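# Marking Out Before Moving In: A Conversation with the Facilities Coordinator at Coughlan

June 20, 2023

The Coughlan building is scheduled to reopen its ground floor workrooms in September. Before any furniture is ordered, the facilities office has been laying out each room in blue tape, and the Skulero newsletter met with the facilities coordinator to ask how the work is done.

The coordinator has held the position for seven years and oversaw the earlier move to the Dunilar annex. That experience shaped the present approach. "At Dunilar we worked from drawings," the coordinator said. "The drawings were correct, and we still had four cabinets that people had to walk around sideways. A line at full size is easier to argue with than a line on paper."

The first step in every room is a pair of reference lines that cross. All later measurements are taken from the crossing, including desk positions, the clearance in front of storage and the swing of each door. Staff are asked to leave these lines in place until the last item has been set down.

"People expect us to begin at the walls," the coordinator said. "In an older building the walls are the last thing I would trust. Two of the rooms on this floor are wider at the window end than at the door." 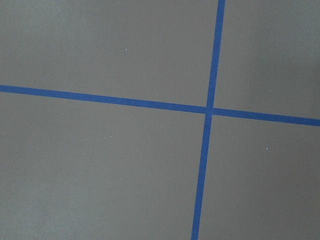 Blue was selected because it stands out well against gray and can be told apart from the yellow tape reserved for safety markings. The office also asked for a tape that lifts without leaving residue, and a strip was left down for 30 days in a storage room before the larger order was approved.

Asked how exact the lines need to be, the coordinator drew a distinction between planning and installation. "For planning, I want people to see where the space divides. If a strip leans a little, the conversation can still take place. When the fitters come, we measure again from fixed points, and that is a separate job with separate paperwork."

The conversation is an important part of the process. Each department is invited to walk its room with the tape down and to write comments on the plan sheet by the door. The workroom known as Tina, named after the supply system once housed there, drew the most comments. Its users asked for the packing bench to be turned a quarter so that cartons could be brought in from the corridor without crossing the sorting area. The change was accepted the same week.

Not every request can be met. The ground floor has a combined area of about 2159 square feet, and several departments asked for a meeting table in addition to their desks. The coordinator described these discussions as cordial. "We tape the table at its real size and then we tape the chairs pulled out. Most groups look at what is left and decide to share."

The office expects to complete the remaining layouts during the summer. Departments are reminded not to place boxes, mats or carts over tape that is still in use, and to report any lifted ends to the facilities desk instead of pressing down a replacement strip. Plan sheets will be collected once the final walk-through has been held, and furniture orders will be placed from the signed copies.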